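Home | Forums | Home & Workshop | New Posts | Search | Log in

Can a machine do the washing-up and putting away yet?

7 min read

brakby_bill
1 Aug 2024
My sister-in-law is having her kitchen redone and the fitter told her not to bother planning the cupboards too carefully because "a robot will be putting it all away in a few years". She has now asked me whether she should leave a gap for one. I said no, but I couldn't give her much of a reason. I run a small packing line at Horska and we have two arms there that stack trays all day without trouble. So why can't one empty a dish rack? Or can it, and I've missed it?

Tansy
No. Tell her to have the extra drawers.

mughal_n
The trays on your line are all the same tray, and they arrive in the same place. A dish rack is different every time it's filled. I did two years on handling at Tridbridge before I moved over to conveyor maintenance, and mixed crockery was the thing we kept putting off. Plates lean on each other. Pull one and the next one shifts. Glazed plates are slippery, mugs have handles pointing all over the place, and someone always puts a sieve in.

It can be done slowly on a bench with things somebody has set out. In a real kitchen at a speed you'd put up with, I haven't seen it.

brakby_bill
How slowly is slowly?

mughal_n
We had a test with 18 pieces of mixed crockery, rack to shelf. Our best clean run was 12 minutes. Most runs weren't clean. I can do it in one minute while talking on the phone.

oldgrinder
Speed is a red herring in a house. My dishwasher takes over two hours and I don't stand there watching it. If an arm took all night to put the plates away and they were away in the morning, I'd be happy.

Tansy
And if it drops one at 3 a.m.?

oldgrinder
Then I've lost a plate. I lose plates now.

mughal_n
It's a fair point about overnight, and I'd give way on that if the breakages were low enough. But it isn't only the one plate. When ours dropped something it didn't know it had dropped it, and it went on and put nothing on the shelf, very neatly, with bits of china under the wrist. That was a while back and they are better at noticing now.

Kaede Oshima
I work on this, so some bias here. Two arms help a lot more than people expect. One can steady the rack or move a thing out of the way while the other lifts. The grip itself is mostly fine these days with plain two-finger grippers. What we spend our time on is the in-between part, such as getting a finger behind the second plate in a rack without touching the third, or coming at a mug from the side its handle is on.

We logged 807 attempts in July on plates, mugs and a few bits of fruit. 172 of those needed a person to step in. That's on a table with good light, with things we know.
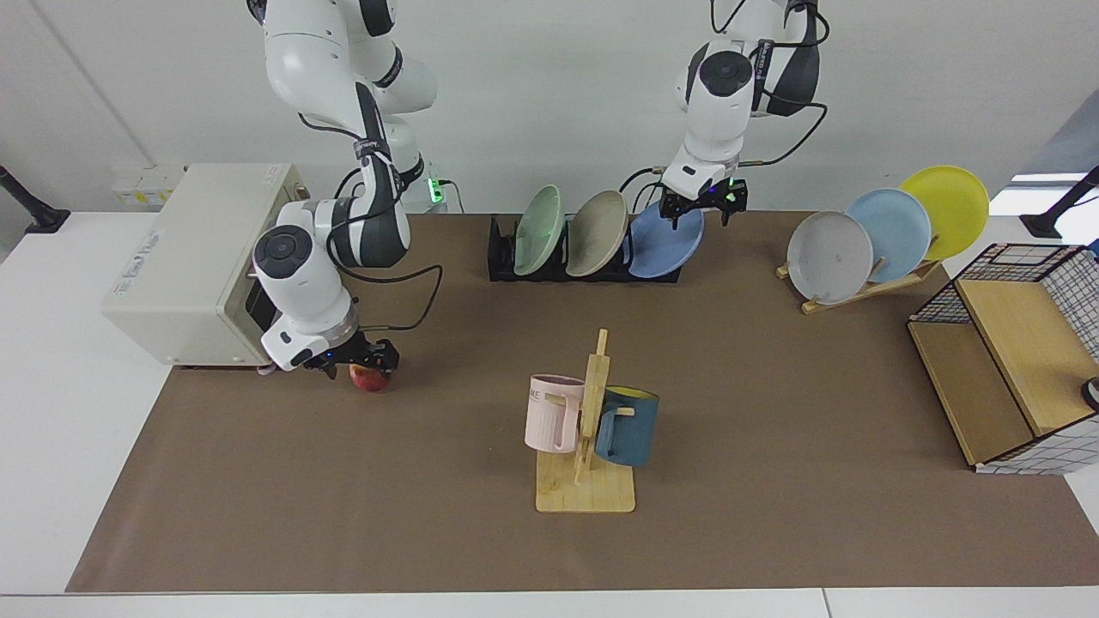 Right arm on the apple, left arm over the blue plate in the rack. Mug tree in front.

The mug tree is harder than the rack, by the way. Getting a mug off a short peg means lifting and tilting, and if you pull straight you take the whole tree with you.

oldgrinder
More than one in five needing help is a lot worse than I thought. I'll withdraw the overnight idea for now.

Kaede Oshima
Depends what you call help. A good many were somebody turning a mug so the handle could be reached. Breakages were few. But yes, I wouldn't leave it alone in my own kitchen.

brakby_bill
That's useful, thanks. Would it be easier if the kitchen was made for it? Same plates, one fixed rack, no sieve. That's how we got round it on the line. We changed the trays to suit the arms.

mughal_n
Much easier. But then you've got a canteen. Who wants to buy six matching everything and never own a big casserole?

Magsi
I would. I've got one size of plate and one size of bowl and it's lovely.

Tansy
Your kitchen doesn't have children in it.

Kaede Oshima
Bill, fixed positions would help but we try not to rely on them. If it only works when the rack is in one spot, the first person to wipe the worktop breaks it. I think a canteen or a care home kitchen will get there well before a house does, and I'd expect a person to be working beside it.

brakby_bill
Right. I'll tell her drawers, and a spare double socket at the end of the worktop in case.

oldgrinder
Put the socket in whatever happens. You never have enough.

Tansy
Agreed on the socket.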